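I've worked at Peltel in Toledo for six years, most of that time turning over furnished apartments. Since April I've been at a desk half the week, checking simulated runs before anything gets tried in a real unit. The software is called Trimex. It renders a house, puts a pair of arms in it, and I say whether what the arms did is something a turnover crew could live with.

There are 60 of us on the crews. The company says nobody is being let go, and so far that has held. What has changed is the schedule. The early shift is shorter, and a person who used to do a whole unit alone now gets a list with some of the jobs marked "hold" - meaning they may go to a machine later.

My own list is runs. The batch I'm on has 1,159 of them. I got through 109 my first week and was told that was fine.

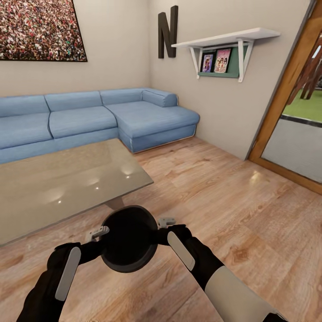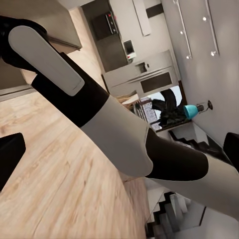 Crew Notes, No. 6

Most of what I write down is plain stuff. With the round dark piece in the living room, I look at where each gripper has the rim and how close the whole thing is to the wood floor. A glass-top coffee table right behind it would make me nervous in a real unit, so I put that in the notes too. The second view is mostly arm, with the room leaning hard behind it, and I still had to find the stairs and the oven before I felt sure where I was. It took me a couple of days to get used to rooms at that angle.

The part I didn't expect to care about is the pay grade. Reviewers are on the same one as crew, and two of us have asked for that to be looked at. We know what a unit should look like when it's finished, and the people who built Trimex mostly don't. They've been decent about saying so.

My knees are better. I miss the van and the radio, and I miss being done at 2:30 with nothing left to think about. The crew at the Grulovico building asked me whether the machines are any good, and I told them I've only seen rendered houses so far. They want to know before the fall schedule comes out - so do I.

Next up is a set of kitchen runs. I asked for bathrooms after that, and I'm waiting to hear back.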